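Warum sind Pastellfarben so blass?
Farben zum Verstehen – für Kinder ab 8
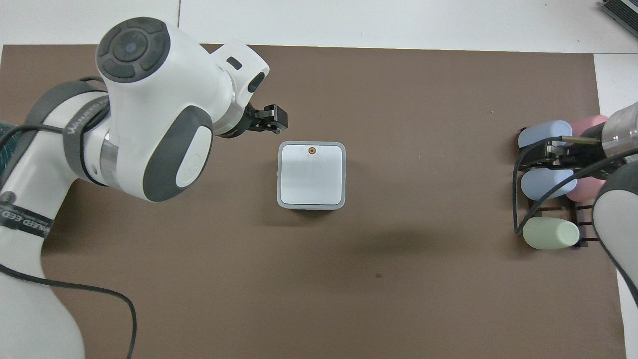
Also. Rosa, Hellblau, Mintgrün, Flieder. Kennst du alles. Aus der Eisdiele, vom Ostertisch, von Omas Badezimmer. Man nennt diese Farben Pastellfarben. Aber was ist da eigentlich los mit ihnen? Sind das eigene Farben? Oder nur normale Farben, die müde sind?

Der Reihe nach.

Woher kommt das Wort?

Aus Italien. »Pasta« heißt Teig. Ja, wie die Nudeln. Früher hat man Farbpulver mit etwas Kreide und einem Klebemittel zu einem Teig geknetet, Stifte daraus gerollt und trocknen lassen. Fertig war die Pastellkreide. Solche Kreiden gibt es auch in ganz kräftigen Farben, sogar in Schwarz. Aber viele waren hell und zart, und irgendwann hat man »Pastell« zu allem gesagt, was hell und zart ist. So ist das Wort gewandert.

Was steckt drin?

Weiß. Ziemlich viel Weiß.

Nimm Rot aus dem Malkasten. Dazu Deckweiß, ordentlich. Rühren. Rosa! Blau und Weiß: Hellblau. Grün und Weiß: so ein Pfefferminzgrün. Lila und Weiß: Flieder. Und Gelb mit Weiß wird vanillegelb, das sieht man am Anfang kaum, da brauchst du Geduld.

Ein Tipp: Fang mit dem Weiß an und gib die Farbe in winzigen Tupfen dazu. Andersrum verbrauchst du die halbe Tube Weiß und hast am Ende eine Schüssel voll Rosa, die für eine ganze Turnhalle reicht.

Und mit Wasser?

Geht auch, ist aber etwas anderes. Wenn du Rot mit viel Wasser verdünnst und aufs Papier streichst, wird es auch rosa. Das Weiß kommt dann aber vom Papier! Es schimmert durch. Mach mal dasselbe auf braunem Packpapier. Kein Rosa weit und breit. Nur so ein rötlicher Fleck. Mit Deckweiß klappt es dagegen auch auf Braun.

Jetzt kommt das Licht

Festhalten, kurz schwierig.

Im Sonnenlicht stecken alle Farben drin. Alle Regenbogenfarben gleichzeitig, und zusammen sehen sie für uns weiß aus. Trifft das Licht auf eine rote Tomate, dann schluckt die Tomate das meiste Grün und Blau. Das Rot wirft sie zurück. Das landet in deinem Auge. Du siehst: rot.

Ein weißes Blatt schluckt fast nichts. Es wirft alles zurück. Du siehst: weiß.

Und ein rosa Radiergummi? Der macht beides ein bisschen. Er wirft das Rot zurück, aber auch eine gute Portion Grün und Blau. Rot plus ein Rest von allem anderen, das ergibt Rosa. Der Radiergummi schluckt einfach weniger als die Tomate.

Im Regenbogen selber suchst du Rosa übrigens vergeblich. Rot, Orange, Gelb, Grün, Blau, Violett, alles da. Rosa entsteht erst, wenn sich Licht mischt.

Was macht das Auge?

Hinten im Auge sitzt die Netzhaut. Darauf sitzen winzige Zellen, die Zapfen heißen. Weil sie ein bisschen so aussehen. Bei den meisten Menschen gibt es drei Sorten:

eine vor allem für langwelliges Licht (das ist die rote Ecke)
eine vor allem für mittleres Licht (Grün)
eine vor allem für kurzwelliges Licht (Blau)

Bei kräftigem Rot meldet sich die erste Sorte viel lauter als die anderen. Bei Rosa rufen alle drei, nur die erste ruft noch ein bisschen lauter. Dein Gehirn vergleicht die Meldungen und macht daraus eine Farbe. Das geht so schnell, dass du nichts davon merkst.

Manche Menschen haben Zapfen, die etwas anders arbeiten. Sie können zum Beispiel Rot und Grün schlecht unterscheiden. Bei Pastellfarben ist das oft noch schwieriger, die liegen sowieso dicht beieinander. Zartrosa und Hellgrau zum Beispiel. Wenn du also ein Brettspiel bastelst, mal auf die Spielfiguren lieber noch ein Zeichen drauf. Stern, Punkt, Streifen. Dann können alle mitspielen.

Und im Dunkeln gibt es noch andere Zellen, die Stäbchen. Die können nur hell und dunkel. Deshalb ist nachts im Zimmer alles grau, auch der fliederfarbene Schlafanzug.

Drei Wörter für Angeber

Farbton: Das ist die Frage »Welche Farbe überhaupt?« Rot, blau, grün.

Sättigung: Wie kräftig? Feuerwehrrot ist stark gesättigt. Altrosa wenig. Grau gar nicht.

Helligkeit: Wie nah am Weiß oder am Schwarz?

Pastell heißt also: irgendein Farbton, wenig Sättigung, viel Helligkeit. Wenn man statt Weiß Schwarz dazumischt, wird es dunkel. Aus Rot wird Weinrot, aus Orange wird Braun. Ja, wirklich. Braun ist ein dunkles Orange! Probier es aus.

Versuch 1: Die Farbleiter

Du brauchst: Malkasten, Deckweiß, Pinsel, Wasserglas, ein Blatt Papier, Bleistift.

Zeichne 6 Kästchen nebeneinander. Ins erste kommt reines Blau. Für das zweite nimmst du das Blau und einen Klecks Weiß. Für das dritte noch einen Klecks. Und so weiter. Das letzte soll fast weiß sein.

Trocknen lassen. Dann aus der Nähe anschauen und danach von der anderen Seite des Zimmers. Wo hört das Blau auf? Frag jemand anderen, der zeigt bestimmt auf ein anderes Kästchen. Eine feste Grenze gibt es nämlich nicht. Ab wann eine Farbe Pastell heißt, das haben die Menschen nie so richtig ausgemacht.

Versuch 2: Der Nachbartrick

Schneide aus hellgrauem Papier zwei gleiche kleine Quadrate aus. Klebe eins auf knallrotes Papier und eins auf knallgrünes. Jetzt schau abwechselnd hin. Auf dem Rot wirkt das Grau ein wenig grünlich, auf dem Grün ein wenig rosa. Dabei ist es dasselbe Papier! Das Gehirn schaut immer auch auf die Nachbarn. Bei blassen Farben fällt das besonders auf.

Versuch 3: Kreide selber machen

Hier bitte einen Erwachsenen dazuholen. Modellgips staubt und wird beim Festwerden warm, also nicht mit den Händen drin rumrühren.

Zwei Teile Gips, ein Teil Wasser, ein Löffel Plakatfarbe. Schnell mischen. In eine Papprolle gießen, die unten zugeklebt und innen mit Backpapier ausgelegt ist. Über Nacht stehen lassen, dann die Papprolle abziehen und die Kreide noch ein paar Tage trocknen lassen.

Welche Farbe kommt raus? Richtig, Pastell. Gips ist weiß. Auch wenn du das knalligste Rot nimmst, das im Laden steht, wird die Kreide heller als die Farbe in der Flasche. Reste NICHT in den Abfluss, sonst ist der zu. In den Müll damit, wenn sie hart sind.

Warum bleichen Sachen aus?

Kennst du auch: Das Plakat im Schaufenster war mal bunt und ist jetzt hellblau. Das macht die Sonne. Im Sonnenlicht steckt ultraviolettes Licht, das sehen wir nicht, aber es hat viel Energie. Es zerlegt nach und nach die Farbstoffe. Kaputte Farbstoffe schlucken kein Licht mehr, also wird alles blasser. Gelb und Rot gehen bei gedruckten Plakaten oft zuerst, Blau hält meistens am längsten.

Alte Pastellbilder hängen im Museum deshalb in dämmrigen Räumen. Und hinter Glas! Die Kreide liegt nämlich nur lose auf dem Papier, fast wie Staub. Einmal mit dem Ärmel dran und die Nase vom Herrn Grafen ist weg.

Pastell in der Natur

Eierschalen. Muscheln. Apfelblüten. Der Himmel morgens ganz früh. Blüten haben Farbstoffe in ihren Zellen, und bei zarten Blüten ist oft einfach wenig davon drin. Zwischen den Zellen ist Luft, die streut das Licht nach allen Seiten, und das sieht weiß aus. Wenig Farbstoff plus viel gestreutes Licht – schon ist die Blüte rosa statt rot.

Beim Himmel ist es ähnlich. Am Horizont ist er viel blasser als oben, schau mal nach. Das Licht von dort kommt durch viel mehr Luft zu dir und wird unterwegs immer wieder gestreut. Darum mischen sich die Farben wieder Richtung Weiß. Niemals direkt in die Sonne gucken dabei!

Eure Fragen

Ist Weiß eine Farbe? Kommt drauf an, wen du fragst. Im Malkasten ja. Beim Licht ist es eine Mischung aus vielen.

Ist Rosa eine Mädchenfarbe? Nö. Farben gehören allen. Vor hundert Jahren haben manche Geschäfte Rosa sogar für Jungen empfohlen, weil es ja ein kleines Rot ist.

Kann man Pastellfarben mit Buntstiften malen? Klar. Nur ganz leicht aufdrücken. Dann bleibt zwischen den Strichen Papier frei, und das mischt dein Auge selber dazu.

Wie viele Pastellfarben gibt es? Kann man nicht sagen. Zwischen zwei Tönen passt meistens noch einer dazwischen.

Nächstes Mal, im Oktober: Warum die Blätter gelb werden und wo das Grün hingeht. Wer schon eine Frage dazu hat, gleich schicken, wir samlen schon!

Text: Margit Szekeres
Versuche ausprobiert von: Nkechi Adeleke
Stand: 29. Juli 2018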